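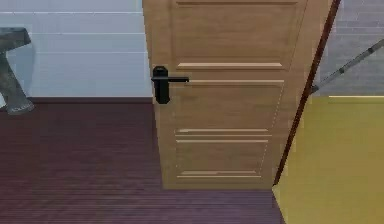 Grafik: Skalteo

Das Preisgeld der ersten Runde gehört nach oben

Wer über Preisgelder im Tennis schreibt, beginnt meist mit dem Scheck für die Siegerin. Für die wirtschaftliche Lage der Mehrheit auf der Tour ist dieser Betrag ohne Bedeutung. In einem Hauptfeld mit 32 Plätzen endet das Turnier für die Hälfte der Teilnehmerinnen nach einem einzigen Match. Die relevante Größe ist deshalb der Betrag, der für eine Niederlage in der ersten Runde ausgezahlt wird, und gleich danach der Betrag für die letzte Runde der Qualifikation.

Ich halte die übliche Verteilung für falsch konstruiert. Sie verdoppelt das Preisgeld annähernd von Runde zu Runde und behandelt damit jede Runde als gleichwertigen Leistungssprung. Sportlich mag das vertretbar sein. Als Kostenmodell taugt es nicht, denn die Kosten einer Turnierwoche fallen fast vollständig vor dem ersten Aufschlag an: Anreise, Unterkunft bis zum Spieltag, Bespannung, Honorar und Flug des Trainers. Eine Spielerin, die am Tuesday-Termin des Spielplans, also am Dienstag, verliert, hat nahezu dieselbe Rechnung zu begleichen wie eine Viertelfinalistin.

Beim Hallenturnier in Sesemthorpe, das im November ausgetragen wird, lässt sich das gut nachvollziehen, weil der Veranstalter seine Verteilung offenlegt. Die Siegerin erhält dort 20 Prozent des Gesamttopfes. Auf die 16 Verliererinnen der ersten Runde entfallen zusammen 14 Prozent, pro Kopf also weniger als ein Prozent. Die Qualifikation ist in diesem Topf enthalten und wird mit dem bedient, was nach Abzug der Doppelkonkurrenz übrig bleibt.

Bình Đào, der für den Ausrüster Sistent mehrere Spielerinnen betreut, hat im Frühjahr einen Gegenvorschlag vorgelegt. Sein Modell senkt den Anteil der Siegerin, lässt Halbfinale und Finale weitgehend unberührt und setzt den Anteil der ersten Runde auf 33 Prozent fest. Ich halte diesen Wert für zu hoch. Er ließe sich nur finanzieren, wenn auch das Viertelfinale deutlich verlöre, und dort stehen in kleineren Turnieren oft genau jene Spielerinnen, denen das Modell helfen soll. Die Richtung stimmt trotzdem. Ein Anteil zwischen einem Fünftel und einem Viertel wäre ohne Zuschüsse darstellbar.

Gegen eine Umverteilung werden vor allem zwei Einwände vorgebracht. Der erste lautet, ein hohes Antrittsgeld mindere den Anreiz zu gewinnen. Das überzeugt nicht. Ranglistenpunkte werden weiterhin ausschließlich für Siege in nennenswerter Höhe vergeben, und an ihnen hängt der Zugang zu den größeren Turnieren. Wer außerhalb der besten 100 steht, spielt um diesen Zugang — der Unterschied zwischen zwei Preisgeldstufen kommt erst danach.

Der zweite Einwand wiegt schwerer. Turniere verkaufen Karten und Übertragungsrechte mit bekannten Namen, und diese Namen richten ihre Planung auch nach der Höhe des Siegerschecks. Ein kleines Turnier, das allein umverteilt, könnte im Meldefeld verlieren. Das spricht allerdings gegen Alleingänge einzelner Veranstalter und für eine verbindliche Untergrenze, die innerhalb einer Kategorie überall gilt. Sie müsste als Prozentsatz des Topfes formuliert sein. Ein fester Betrag wäre nach wenigen Saisons überholt.

Zu regeln wäre außerdem die Behandlung verletzungsbedingter Rückzüge. Steigt das Geld der ersten Runde, steigt auch der Anreiz, angeschlagen anzutreten und nach wenigen Spielen aufzugeben. Sinnvoll ist eine Teilung: Die Spielerin, die vor Ort zurückzieht, behält die Hälfte, die nachrückende Verliererin der Qualifikation bekommt die andere Hälfte und alles, was sie sich danach erspielt. Für Sesemthorpe wäre das schon zur nächsten Auflage umsetzbar, da die Ausschreibung dort ohnehin neu gefasst wird.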